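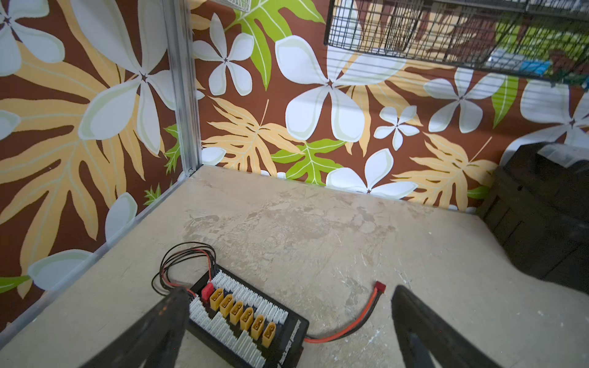

Collecting Demonstrations for Plug Handling — Project Report

Projects > Turnport > Student Reports

Team: Vy Thái, Revathi Poojary, Giang Lương. Advisor: Dougal Rutherford

1. What we wanted

Enough teleoperated examples to train a policy that picks up the red plug on the charging board's power lead and sets it down somewhere else on the table. Wires are the hard part. They bend, they spring back, they look different every time. Rigid blocks were last term's project and we were bored of them.

2. Setup

One arm, wrist camera, small enclosure with aluminum rails. Printed fabric on the walls — brown with big white flowers and leaves. Dougal wanted a busy background so the policy can't cheat off a plain one. Parallel charging board on the table, yellow connectors down the middle, white balance ports on both sides. Nothing is powered during collection. Wire basket and black bin stay put, we only move the board and the lead.

3. How we collected

Two people per session, one driving and one resetting. The resetter turns the board to a new angle and drops the lead wherever. Vy wrote the logging script, Giáp, which saves an episode when the driver lets go of the pedal. First version also saved when you tapped it by accident so we had a lot of half-second episodes to delete. Fixed by Monday.

We kept failed grasps in a seperate folder. Revathi labeled them: missed, slipped, wrong wire. Wrong wire is mostly the thin black and red loop at the top of the board, the fingers catch it on the way past.

4. Problems

- drivers got too good. By session 4 everyone approached from the same side, so we made a rule to switch sides
- the bin shadows part of the table and there are fewer good grasps over there
- roughly 3 hours lost to a loose camera cable

5. Still to do

Train on the full set, then again without the failures, and compare. Jaruwan Phuthong is lending us time on the Fivar machine in April. Also want a second board so its not all one object.

Last updated: April

We use cookies to keep you signed in. Accept | Settings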